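Courses > Media Studies > Television Industry and Culture > Handouts

Search this site Enter keywords Go

Unit 7: Casting, Announcements and the Returning Series
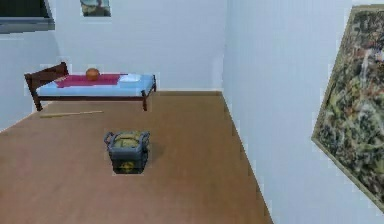 Fig. 1. Bed with red blanket, white pillow and orange ball (computer rendering).

Instructor: Saeed Kazemi
Revised 10/13/23

Print this page | E-mail this page

1. Scope of the unit

This unit considers how a television series changes its cast between seasons and how those changes are made public. Students should already have read the Unit 6 notes on pilot orders. The terms "regular," "recurring" and "guest" are used here as they were defined in that unit.

2. Regular and recurring roles

A series regular is normally under contract for a full season and may be held to options on later ones. A recurring performer is engaged for a set number of episodes or on a looser basis. The difference affects billing, pay and availability for other work. It also affects the writing. A story built on a recurring performer may have to be dropped if that person takes a regular role elsewhere.

Our main case is the drama Custow, produced by Wallon. Fatemeh Karimi joined in the second season as a recurring guest and was made a regular for the third. The producers added two scenes to the season finale after her new contract was signed – a late change, and an expensive one. Compare the comedy Minja, in which Farzad Fallahi left after two seasons and the part was written out between episodes.

3. The casting announcement

Most announcements contain the performer's name, the name of the character, a single sentence on the character's place in the story, and one or two earlier credits. Trade outlets often print this material with little alteration. Entertainment sites then add comment, which may rest entirely on the performer's reputation, as no footage is yet available.

When reading such coverage, separate the following:
– statements supplied by the studio
– statements attributed to the performer or an agent
– the writer's own opinion or prediction

Setareh Ghasemi's essay "Who Is Joining Whom?" (course reader) argues that the announcement should be studied as a form of advertising. Eun-ji Lim's reply, printed after it, holds that readers of the streaming service Ullia's press pages treat it as news. Both should be read before the seminar.

4. Written work

Choose one casting announcement for a returning series and two articles that report it. In no more than four pages, show which statements pass unchanged from the announcement into the articles and which are added. Attach copies of all sources. Papers are submitted through the department office, with the cover sheet completed and signed.

Print this page | E-mail this page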